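Birkau Wildlife Park and Visitor Trail: progress report to the fund, March

Sorry this is a day behind. Notes first, numbers after, then the asks.

Where we are

Trail is open as far as the otter pools. The last stretch, pools to the Bárány viewpoint, is still roped off. Ground too soft for the digger until last week. Conetti have the boardwalk sections cut and stacked in their yard and say they can lay the lot in 12 working days once the ground takes weight. We have asked for that in writing. Not had it yet.

Visitor numbers through the gate are up on the same month last year, mostly weekends. School coaches: 15 booked for the spring term, 13 of them confirmed with deposits. The other two are waiting on their own budgets. Weekday mornings still very quiet and we haven't cracked that. The 10 o'clock feeding talk gets a handful of people, the afternoon one is full.

Shuttle from the station. Running on Saturdays and Sundays only for now. Drivers report people turning up on weekdays expecting it, so the timetable on the Arik tourist office website needs changing. Asked twice. Will ask again Tuesday.

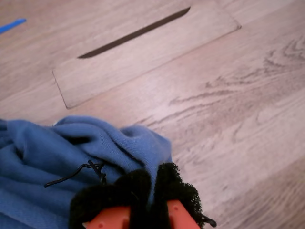
Visitor centre floor is the next item and the one we most need a decision on. The old carpet tiles in the exhibition room have had it, muddy boots all winter, and we want them out before the coaches start. Three options priced: new carpet tiles, rubber, or a wood-look floor. We favour the wood-look in a pale beige with a bit of brown and grey in the grain, boards set on the diagonal. Mud will show on the pale colour, we know, but it mops up, and the room is dark enough already with the trees right against the windows. Rubber is cheapest to fit but the sample smelt strongly and two of the staff said no at once. The price for the wood-look is inside the line you agreed in the autumn, provided we do the skirting ourselves. Fitter can hold the price to the end of the month.

Animals

Both otters moved into the lower pool and settled. Much easier to see from the path than they were in the old enclosure, and people are staying longer there. The bench we put in is too far back, will shift it. Deer fence repaired after the storm. One section still temporary, checked every morning. Vet visits as planned, nothing to report except the usual feet trimming.

Owl barn is behind. Roof is on but the netting supplier sent the wrong mesh and the replacment is not here. We have taken the owl barn off the printed map until it is ready so that we don't get complaints at the desk.

Feedback

157 cards filled in since the last report. Most liked: otters, the woodland stretch, the soup. Most grumbled about: parking, signs in the car park, no hot food after three. We have moved the kitchen closing time to four at weekends as a trial. Signs are easy and will be done with the map boards. Parking isn't easy. The lower field floods and the farmer wants more than we can pay for the upper one.

Shop

Takings steady. Postcards and kids' things sell, the mugs don't. We will not re-order mugs. Children's clothing is worth a proper go this summer and we would like to use a small part of the shop line for it. Bright colours, small print on the chest, nothing too babyish, priced so a parent will say yes at the till.
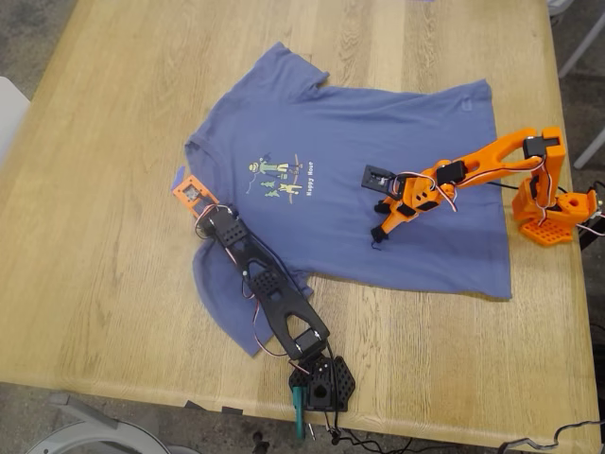 Blue-purple T-shirt with small cartoon figures and the words "Happy Move".

Two printers have quoted for our own otter design. The nearer one is dearer but will do small runs, so we would not be stuck with boxes of the wrong size. Decision can wait till after Easter.

Money

Spend is nearly where we said it would be. Over on fencing (storm), under on printing because the map boards slipped. Staffing as planned. The weekend catering post was filled late so there is a little left in that line, and we would like to carry it over to pay for extra hours in the summer holidays. Full sheet is attached seperately, same layout as last time.

What we need from you

A yes or no on the floor before the fitter's price runs out.
Agreement to carry over the catering underspend.
Confirmation that the boardwalk payment can go to Conetti in two parts, half on delivery and half when the viewpoint opens.

Next report after the Easter holidays. If you want to walk the new stretch before then, bring boots and ring the office first, the bottom gate is kept locked.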